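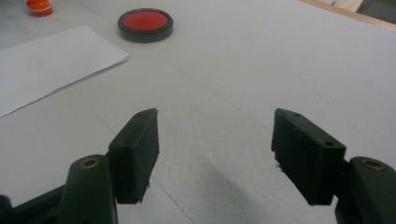

Ask Hala Mansour how many ways a person can press a stamp onto a sheet of paper and she laughs, because she used to think there was one. Then she started teaching the job to a machine. Now she talks about tilt, pressure, the little twist some people add on the way down, and the moment when you decide the ink has taken and you can let go. All of that has to get into the examples somehow, and the fun of her work at Kelen is in finding out how!

Kelen keeps its recording space on the second floor of a building in Abu Hammour. People there pick up a pair of hand-held grippers and do ordinary desk chores with them, over and over, while cameras on the tools record what the fingers are up to. The project is called Tridolura, and its current chapter is paper and ink: stamping, sliding a sheet into place, putting the lid back on a pad. The goal for this stretch is 100 good examples of each chore.

What counts as good? I expected the answer to be "neat," and I was wrong (happily so). A run where the stamp lands a little crooked is kept. So is one where the person misses the first grab, backs off and tries again, as long as the job gets finished. A model that has only ever watched perfect hands has no idea what to do after a slip, and slips are where most of its real life will be spent.

It took me a while to get the hang of it. Your fingers want to reach past the tool and just do the thing. My first stamp skidded. My second was worse. By the seventh I had stopped thinking about my own hands and started thinking with the pads, and I grinned like a kid. 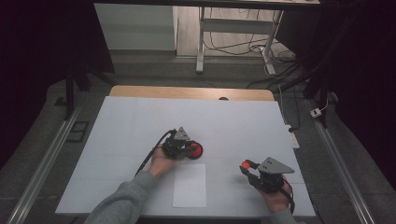 Evaristo Solís thinks speed is the hardest habit to break. Newcomers rush, he told me, and then the approach is over before there is anything in it to learn from. He asks them to move as if they were passing somebody a full cup of coffee, and he would take six calm runs over a whole afternoon of hurried ones.

Between runs everything gets shifted. The paper goes to a new angle, the ink pad moves closer or farther off, and a few odds and ends wander in from the shelf and out again. If the pad always sat in the same place, the model could simply memorize the trip and never bother to look.
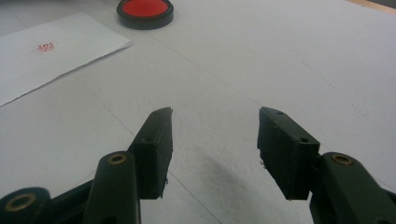
The shuffling also keeps the people awake, which matters more than I would have guessed. Sessions run in short blocks, and at the end of each one the group plays back the recordings and argues cheerfully over the doubtful ones. Did the gripper hide the stamp at the key moment? Was that a pause, or did somebody get distracted? Mansour writes a plain sentence next to every run she throws out, and she rereads those sentences before planning the next block.

In April they move on to envelopes. Mansour has already started practicing with the flaps, and she says the glue strip is going to be wonderful trouble.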